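Paintings conservation, studio notebook
March, second entry. Birville landscape, cleaning tests and the attribution question

Started 9 am. Imtiaz Sheikh had the canvas out of its frame before I got in. Lining is old glue paste, going brittle at the lower corners. Stretcher has a Marino label, half gone. The dealer's note makes a lot of that label. A label tells us where a stretcher has been, and stretchers get swapped.

Dealer says: peasant harvest scene, Birville, by the master himself, painted on the estate. Chiamaka Nwankwo has read the file twice and can't find a source for any of it earlier than the sale at Stornomness, where it made 3,000. Now insured for 4,000. I would like to know what happened in between apart from somebody typing a longer description.

Varnish tests along the top edge, in the sky. Test 1, mild solvent mix, took off surface dirt and little else. Test 2, stronger, lifted a yellow layer cleanly and left a cool grey-blue. Imtiaz is pleased with 2. I'm less sure. Swab had a faint blue tinge on the last pass and I don't want to hear that it was "only dirt" until we have looked at it under magnification.

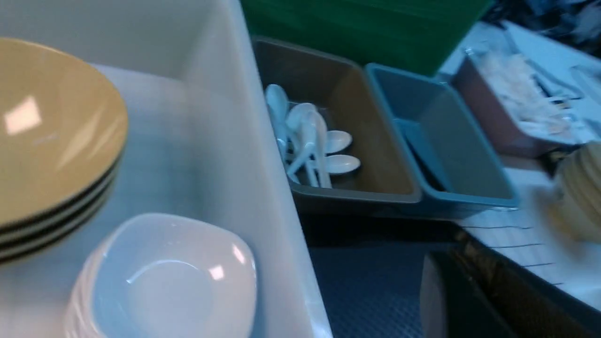 UV after lunch. Varnish fluoresces green and fairly even, except over the woman with the rake, where there's a dark patch the shape of her whole apron. Retouching, and plenty of it. That figure is the one the dealer's essay calls "the lyrical heart of the picture". If the apron is overpaint, the lyrical heart may be a repair. Asked Abimbola Okeke for a second opinion and she thinks the face is original and the apron went on over a tear. Possible. There's no patch visible on the back, but the lining would hide one.

Signature, lower left: sits on top of the cracks in two places, runs into one of them. Abimbola says a later hand could have strengthened a real one. True, and people say that every time. Put down as doubtful.
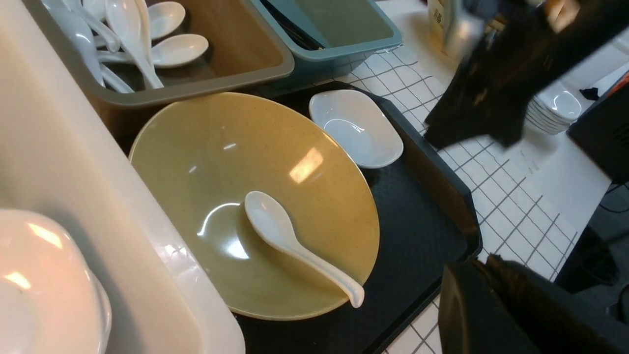 Colour notes on the wheat. Baltazar Cuautle's draft calls it "golden", which is no use to anybody trying to match a fill. The lit stooks are a mustard yellow, dulled down, with a fine speckle where the ground shows through. Nearest thing I could point him to was the wide-rimmed bowl on the black tray, the one with the white spoon in it: same sort of yellow, faint speckle and all. He has changed the draft to "mustard, slightly broken". The shadowed side is browner and may be discoloured varnish, so no matching there until it's cleaned.

Trular sent their pigment report. It finds nothing out of period. Baltazar read this as good news. It rules out a modern fake and that's as far as it goes, as any pupil or copyist would have bought the same paints. Oluwaseun Tamuno is going to ask them whether the apron sample was taken through to the ground, as the report doesn't say.

To do
Look at swab from test 2 before any more cleaning. Imtiaz to hold off on the sky.
Infrared of the apron and the signature corner.
Chiamaka to write to Stornomness for the original lot entry.
Wall label stays at "attributed to" until then. I'd go lower, but was outvoted.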